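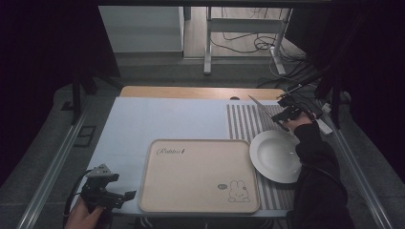

Why Do Rabbits Have Such Long Ears?

A rabbit's ears are the first thing most people draw when they draw a rabbit. Two long shapes on top of a round head, and everyone knows what animal it is. But ears that size have work to do.

Ears for hearing

A wild rabbit is food for many other animals. Foxes, hawks, owls, weasels and cats all hunt rabbits. A rabbit has no sharp claws or big fangs to fight with, so it needs to know early when something is coming.

The outside part of an ear is called the pinna. It works like a funnel. Sound moves through the air, hits the pinna and slides down toward the parts inside the head that do the hearing. A big funnel catches more sound than a small one.

Try it yourself. Cup your hands behind your ears and push them forward a little. Ask someone to talk quietly across the room. Then take your hands away and listen again.

Rabbits can also turn their ears. One ear can point forward while the other points back, so a rabbit eating grass can listen in two directions without moving its head. When both ears stand straight up and the rabbit is very still, it has probably heard something.

Ears for cooling down

When you get hot, you sweat. Rabbits barely sweat at all. They lose a lot of their extra heat through their ears instead.

The skin on a rabbit's ear is thin, and there are many small blood vessels under it. On a hot day those vessels get wider and more warm blood flows through them. The heat passes out through the thin skin into the air, and the blood goes back into the body a little cooler.

On a cold day the vessels get narrow. Less blood goes to the ears, and the rabbit keeps more of its heat. It may also lay its ears flat along its back.

Jackrabbits live in hot, dry places and have some of the longest ears of all. (A jackrabbit is really a hare. Hares are close relatives of rabbits.) The Arctic hare lives where it is very cold, and its ears are shorter for its size.

What about lop ears?

Some pet rabbits have ears that hang down beside their faces. These are called lop rabbits. People bred them to look that way over many years - wild rabbits have ears that stand up. Lop ears can be harder to keep clean, so owners need to check them often.

Never pick up a rabbit by its ears. It hurts them, and a frightened rabbit can kick hard enough to injure its own back. Put one hand under the chest and the other under the back legs, and hold the rabbit close to your body. Ask an adult to show you first.

Words to know

Pinna: the outside part of the ear, the part you can see.
Blood vessel: a tiny tube that carries blood around the body.
Predator: an animal that hunts other animals for food.
Lop: a rabbit with ears that hang down.

Something to do

Make two paper cones, one small and one large. Hold the narrow end of each one near your ear, but not inside it. Listen to a ticking clock through the small cone, then through the large one. Write down which cone made the ticking easier to hear.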